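Subject: Re: [velside-manip] Gripper closes early, then faults on thin discs
From: Pascal Wendt

Lama Awad wrote:
> Since the August firmware the right gripper stops short on the
> game pieces. Grapes and the tissue pack are fine. Two faults in
> 60 picks, both "finger stall", and the arm kept moving after
> the second one. Is this the cable again?

I don't think it is the cable. A bad cable drops the encoder count, and your log shows a clean count up to the stall. My guess is that the lower fingertip touches the cloth before it reaches the disc, and the new stall limit is low enough to read that as a grip.
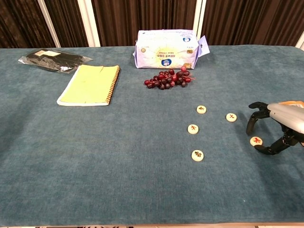
Raise the approach height by 2 mm and rerun with the discs only. If the stall goes away, the table offset is wrong and Mbwambo needs to redo the calibration.

The arm moving after a fault worries me more. A finger stall should hold all 6 joints. Please leave the Storkia controller in reduced speed until that is traced, and keep hands off the cloth while it is enabled.

Can you send the full log for the second fault?

Pascal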